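January, late, feet up at last

Long one today. I was up before six because the Prokstead call got moved to first thing, and I'd promised to have the land lease marked up by then. That's the wind project on the ridge, the one that has eaten my winter. There are 132 pages in that lease if you count the exhibits (and you have to count the exhibits, that's where all the trouble is hiding), and I'd gotten through the last of them around midnight with a bowl of cereal in my lap.

The call was fine, mostly. The landowners' side wants the crane paths put back to pasture within one growing season, and our people at Zirholm want two. I can see it both ways. If I had cows up there I'd want my grass back too! But you can't promise one season when the turbine delivery dates keep sliding around the way they do. We parked it and moved on to the setback language, and then everybody's next meeting started and that was that.

After lunch I walked over to the county building to look at the recorded easements myself. I could have ordered copies, but I like going. There's an old pipeline easement crossing the north parcel, and the title report calls it "approximately located," two words that make my stomach drop every time I see them. I found it in the end, book and page, with a hand-drawn map and a north arrow pointing pretty much wherever it felt like pointing. The recording number was 1597 and I wrote it on my hand like a kid because I'd left my notebook on my desk.

The walk back did me good. I took the long way and thought about nothing but dinner for ten whole minutes.

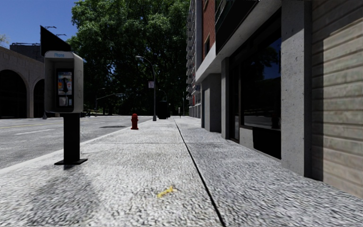

Evening, the Clita mess

So then I got back and there was the email from the lenders. Clita is the solar one, much smaller, and it was supposed to be my easy deal this year. The bank's engineer wants the access road widened before they'll fund, and the road belongs to the neighbor, and the neighbor has a signed agreement that says what it says. I read it again, twice, hoping it had changed. It gives us the right to "maintain" the road. Does maintain include widen? I spent two hours on that one word and I still lean no.

What I'll probably suggest is a short amendment and a payment. I had 3000 dollars in my head, then thought 2000 might be a better place to start, then felt cheap and went back up. I'll ask in the morning. The Kováčik people built the panels racks on their last job under something similar, and their form was a page and a half, so maybe I can borrow the shape of it.

Dinner was eggs. I meant to do the chicken, but it was still frozen solid — my own fault, I walked right past it this morning. I ate standing up and read some more of the library book, the one set on the lighthouse, and it's due back soon and I'm barely a third in.

Tomorrow: call the surveyor about the pipeline line, send the road amendment, take the chicken OUT of the freezer. Also find my good gloves. I had both of them at the county building, I'm almost sure of it.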